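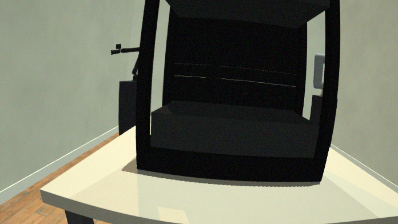 ## 4. Does cabinet shape change how people judge loudness?

The claim that a listener's judgment of loudness depends on what the source looks like has been repeated so often that it is now mostly cited through reviews. We went back to the studies behind it and found less than we had expected. Many tested very few listeners, several did not report the playback level at the ear, and in at least one case the "visual" condition also moved the listener's chair. This section sets out what we think can be kept from that work, and then reports our own attempt to find the effect in a room where we could control the obvious nuisances.

### 4.1 What the earlier work shows

The strongest version of the claim comes from the Fluderthorpe listening trials. Listeners there rated the same recordings as louder when a large enclosure stood in front of them than when a small one did, although the sound came from a hidden source in both conditions. The reported difference was 2 dB. That would be a large shift for a purely visual cue, and it has been quoted as such in design handbooks.

We have two objections. The first is plain acoustics. A large object between a hidden source and a listener is an obstacle, and it reflects, shades and diffracts sound depending on its size and the frequency. The Fluderthorpe report says levels were matched, but the matching was done once, with no enclosure in the room, and the two enclosures were then brought in. A difference of 2 dB at the ear could come from that alone. The authors treat it as a footnote. We would have treated it as the main result until it was ruled out.

The second objection is to the rating task. Listeners gave a number on an open scale after each clip and saw both enclosures in a single session. Anyone who sees a big box and then a small box, and is asked each time how loud the sound was, can guess what the session is for. Ngọc Chu's later replication used separate groups for each enclosure and found a shift of less than half the original size, with an interval that included zero. Chu was careful to say that this did not rule the effect out. Citing papers have been less careful, and in more than one the replication appears as support.

The Dullusbridge study is often mentioned alongside these, but it concerns preference and never asked about loudness. We leave it aside.

### 4.2 Shape as opposed to size

A separate line of argument holds that size matters less than outline. On this account an enclosure with bowed or open sides is heard as "bigger" than a closed rectangular one of equal volume, because listeners read the outline as a sign of what the object can do. Vojtěch Vlček put the idea forward in a short note, with no data, and was open about that. It has since been given a name, the Hájek outline rule, and a diagram.

We do not find the rule easy to test as stated. It makes no prediction about which curves count, or how much curvature is enough. An enclosure whose uprights bow slightly outward (Figure 1) would seem to qualify, but so might one with rounded corners and straight sides, and the note gives no way to tell these apart. A rule that can take in any result after the fact has not yet said anything.

**Figure 1.** Rendered view of a black form with slightly bowed uprights and a flat rear panel set back between them.

### 4.3 Our test

We used a between-groups design with 80 listeners, split evenly across two visual conditions: a curved form and a straight-sided form of the same height and width. Both were shown on a screen as still renders. No physical enclosure was in the room at any time, so the sound field was the same for everyone. This is a weaker visual cue than a real object, and a reader who believes in the effect may fairly say that we made it harder to find. We accept that trade. A cue that only works when it also changes the acoustics is no use to the argument.

Each listener heard 30 clips of speech and music through a fixed loudspeaker behind an acoustically thin curtain, and adjusted a reference noise until the two seemed equally loud. Adjustment takes longer than rating, but it asks for a match and not an opinion. Listeners were told that the study concerned the recordings. Afterward we asked what they thought it had been about, and 22 mentioned the picture in some way. We kept them in the main analysis and also ran it without them.

### 4.4 Results and what we make of them

The two groups did not differ reliably. The mean match was slightly higher with the curved form, in the direction the outline rule would want, but the gap was small beside the spread between listeners. Removing those who had mentioned the picture made it smaller still. We note this without leaning on it — the groups were no longer balanced once those listeners were dropped, and the comparison was not one we had planned.

Music and speech behaved alike. One reviewer of an earlier draft suggested that the effect might appear only for bass-heavy material. Two of our clips would fit that description, which is too few to say anything, and we decline to split the data further in search of a subset that works.

None of this shows that vision has no part in loudness judgments. There is decent evidence that it does in other settings, especially where the visible event and the sound share their timing, as with a hand striking a drum. A still object has no timing to share. Our quarrel is with the step from those findings to the claim that a cabinet's outline changes what its owner hears.

The Kostlow group has said it will repeat the original comparison with real enclosures and levels measured at the ear for each one. We think this is the right experiment. It should have been the first one, and until it is done we would advise against quoting the 2 dB figure without the conditions under which it was obtained.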